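Speaker notes – "Why your warehouse floor is always too loud"

Okay, slow down on the opening, I always rush it. Say hi, thank the Landano people for the room, then straight into the story about the pallet jack. Wait for the laugh (if there is one!) and move on.

So when we started measuring noise at the Talpur site, I had one cheap meter and a notebook. We took 127 readings in six weeks, mostly by the loading doors, and I wrote every single one down by hand. Don't apologize for the handwriting. Just put the chart up and let them look at it for a bit.

Big point here: the forklifts weren't the worst of it. It was the dock plates! Every time a truck backed in you got that bang, and people had stopped noticing it. Ask who in the room has a dock plate that bangs – hands will go up. 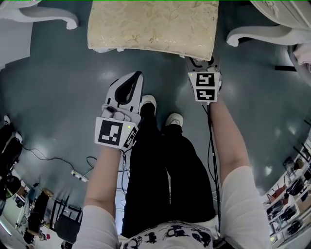
Next, the rubber pads. We bought 17 from Julo and put them under the plates on the north side only, so we'd have something to compare with. Tell the bit about gluing one down upside down. Keep it short, I went on way too long at the Wellix talk in September.

Money slide. The pads cost us 50 dollars each and I put them in myself with a heat gun and a scraper. Somebody will ask about ear plugs. Yes, still wear them, the pads don't change that.

Skip the ceiling panels if I'm past the half hour. Water, breathe, then questions. Meter is in the side pocket of my bag if anyone wants to try it.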